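Search this site Enter keywords Go

Filed under: Purchasing and Budgets > Automation Equipment > Desktop Handling Cells

Equipment Planning FAQ: Desktop Handling Cells

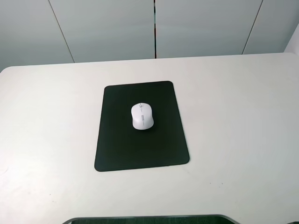
Deok-su Ji asks: Our department has been told to submit one figure for the whole cell by October. Does that figure include the desk and the items the arm will handle, or only the arm itself?

It includes all of them. The Asthorpe Equipment Office treats a desktop cell as a single purchase, and the request form has separate lines for the arm, the gripper, the work surface, cameras and mounts, the control computer, and handled items. A request that lists only the arm will be returned to the department for completion.

What is a desktop handling cell, for purchasing purposes?

Any arrangement in which a small robot arm works on ordinary objects at desk height. Cells built around office goods such as a mouse, a mouse pad or a keyboard fall under this page. Floor-mounted arms and mobile units are covered by the Large Equipment FAQ.

Who may submit a request?

A department head or a named deputy. Staff members may prepare the form, but it must be signed by the person who holds the budget. Requests from two departments sharing a cell need both signatures and a written statement of how the costs will be divided.

May we use a desk we already own?

Yes, provided it passes the surface check. The top must be level, must not rock when leaned on, and must have enough clear space for the arm's base and its full reach. Desks with a curved front edge are accepted, but the distance to the arm should be measured from the deepest point of the curve. Small marks and scuffs do not affect approval. A glossy top may be refused if the cell depends on cameras, as reflections can interfere with locating objects.

Does the color of the surface matter?

It matters for cells that use vision. Light objects are easier to find on a dark background, and dark objects on a light one. A plain mat is often the least expensive remedy and may be charged to the work surface line. Departments should settle this point before ordering lights, since lighting is frequently bought to correct a problem of contrast.

Which suppliers are approved?

Kusine and Negash are approved for arms and grippers. Banen is approved for mounts, desk clamps and cable covers. A department may propose another supplier by attaching a written quotation and the supplier's service terms. Approval of a new supplier takes longer, and the funds are not reserved while the review is open.

How many quotations are required?

Submit 3 quotations for the arm and gripper. For mounts and other small parts, one is enough. Quotations must be for comparable equipment – a price for an arm without its controller cannot be set against a price that includes one.

How should we budget for handled items?

The handled items line is limited to $200 per cell per year. Buy more than one of anything that will be picked up repeatedly, and buy the same model each time. Mixing models in the middle of a project usually means that grip positions must be taught again. Wireless items should be budgeted with batteries if they are to be switched on during the work. If they will only be moved from place to place, leave the batteries out and note this on the form, as the change in weight may affect the grip settings.

Can personal items be used on a cell?

No. Every item handled by the arm must be owned by the department and entered on its equipment list.

What costs are most often left out?

Replacement finger pads, spare cables, the yearly service visit and staff training. Training is charged per person and is not included in the price of the arm, whatever the supplier's brochure may suggest. Departments should also allow for staff hours during setup. These hours do not appear on the equipment form, but they must be shown in the annual plan.

Is it better to buy or to lease?

A lease suits a project of less than 2 years. For longer projects, purchase is normally approved. Leased arms must be returned with their original grippers, so any gripper bought separately should be entered on its own line and kept by the department.

How long does review take?

The office replies within 7 working days of receiving a complete form. Incomplete forms are sent back without a place in the queue.

Must the site be ready before the order is placed?

The desk must be in position, and the wall behind it must be identified on the floor plan. The office needs to know whether the arm can reach the wall at full extension. If it can, either the base must be moved forward or a travel limit must be set and recorded. Power outlets should be shown on the same plan.

What happens to the equipment when the project ends?

The arm, controller and cameras return to the shared pool. The desk stays with the department. Handled items may be kept for ordinary office use after inspection, except where they have been cut, drilled or fitted with markers.

Can an approved request be changed?

Changes within a single line are permitted without a new form. Moving funds between lines requires a short note from the budget holder, sent before the order is placed.

Page reviewed Friday, February 27, 2026, Asthorpe Equipment Office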